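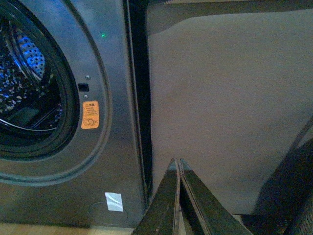 Week 8: Reading a coastal track

June 2023
Prepared by the Femer Walking Certificate teaching team

These notes go with the lecture on coastal walking and the day trip to Flelline. Read them before the trip and bring a copy, as we will refer to the tide section on the beach.

1. Two kinds of distance

The map gives the Flelline track as 25 kilometres return from the Oditden car park. Most of that is easy going on a formed path. The last stretch before the headland is soft sand, and people who walk at a steady pace on the path slow down a lot there. When you plan a coastal walk, mark the surface on your map as well as the distance: path, rock shelf, firm sand, soft sand. Work out a separate time for each and add them up.

We are only walking part of the track on the day. Groups turn around at the Fakir lookout.

2. Tides

Check the tide table for the nearest port and write down both low tides. The rock shelf south of Oditden should be crossed on a falling tide. If you reach it on a rising tide, take the inland detour, even if the shelf still looks dry. The detour is signposted and adds 2000 metres.

Swell matters as much as tide. A low tide with a big swell can still send water over the shelf. Watch the sea for a few minutes before you step down.

3. Wind and season

In June the wind comes mostly off the land in the morning and the walking is cool and clear. By December there is a strong sea breeze after lunch, and the light off the sand is harsh. Students who have only walked this coast in summer often underdress in winter. The lookout is exposed, so keep a windproof layer at the top of your pack.

4. What to look for

- Dune plants: which ones grow on the seaward face, and which only behind the first ridge?
- The wrack line - how high did the last big tide reach?
- Bird tracks on firm sand. Note the direction and whether they are in pairs.
- Banksia and tea-tree bent by the wind. The lean tells you the usual wind direction.
- Colour changes in the cliff, especially just north of the creek.

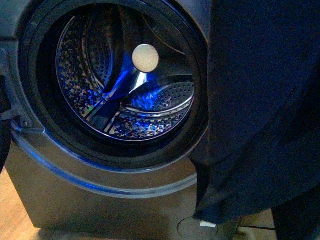
Inside the drum of a front loader.

5. Field journal

Write your entry on the day, at the lookout if the weather allows. One page is enough. Give the time, the state of the tide, the wind, and one thing you looked at closely. Sketches are welcome and are not marked for neatness.

Journals are due at the start of the Week 9 lecture. Paper copies only, please.

Contact the course office | Copyright Femer Walking Certificate | Back to top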